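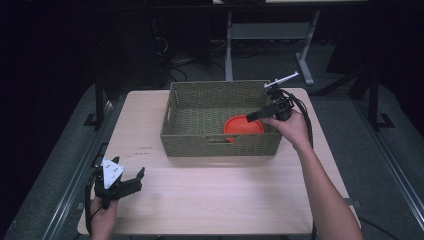
Ticket: Court tracker sends the same remand alert over and over
Opened by: Sorin Bălan
Product: Movament hearing tracker, newsroom plan
Status: closed

April 21, 2021

Hi all, me again (sorry). I cover the courts for the Condbridge desk and I've got the tracker following 5 cases right now. Four of them behave. The fifth is the Nistor case, the opposition councilman charged with libel over his leaflets, and it's driving me up the wall. Every time the court changes anything on his page, even a comma, I get a "NEW HEARING" alert on my phone and so does everybody else on the desk. I woke up to 70 of them this morning!

What I've tried so far:

Logged out and back in. No change.

Turned alerts off for the case and turned them on again. That made it quiet until lunch, then they started right back up.

Deleted the case and added it again by docket number. Now it shows up twice in my list, once as "Nistor" and once as "State v. Nistor", and both of them send alerts. So I've made it worse, I think.

The bigger worry for me is the date. One copy says the bail hearing is in the morning session and the other says afternoon. I called the clerk's office and they said afternoon. I'd really like the tracker to agree with the clerk before one of our photographers goes and stands outside the courthouse for half a day.

Update, same ticket

Thanks for the quick answer. You asked for the export, so I ran it and attached it. It stopped at 3000 rows, and I don't know if that's a limit or if that's really all there is. You also asked which feed the case is on. Under Settings it says "Panell (legacy)" for the first copy and just "Panell" for the second. My other cases all say plain "Panell". I never picked either one, I didn't know there was a choice.

Update

OK, tried your steps. I removed the legacy copy first, then waited for the list to refresh, then opened the one that was left and hit Resync. The first time it hung on the spinning wheel and I had to close the tab. The second time it went through. The hearing now says afternoon, same as the clerk told me, and the lawyer's name is finally spelled right too (it had been wrong since January, I'd just stopped noticing).

Alerts are better but still odd. I got 2 when the judge's order was posted - one for the order, which is what I want, and one saying the charge sheet had changed. I compared the old charge sheet with the new one and I can't find any difference apart from the page footer. Can I turn off just the charge sheet kind and keep the rest?

Update

Found it, thanks! I was looking under the case when it's under my own profile, in Notifications, then Document types. I unticked "Reformatted documents" and left the rest alone. The desk will have to do the same on their own accounts, right? I've sent them the steps just in case.

Quiet all afternoon, and the bail order came through as a single alert while I was still in the hallway. Please go ahead and close this one. If the export limit gets raised I'd love to hear, but I can open a separate ticket for that.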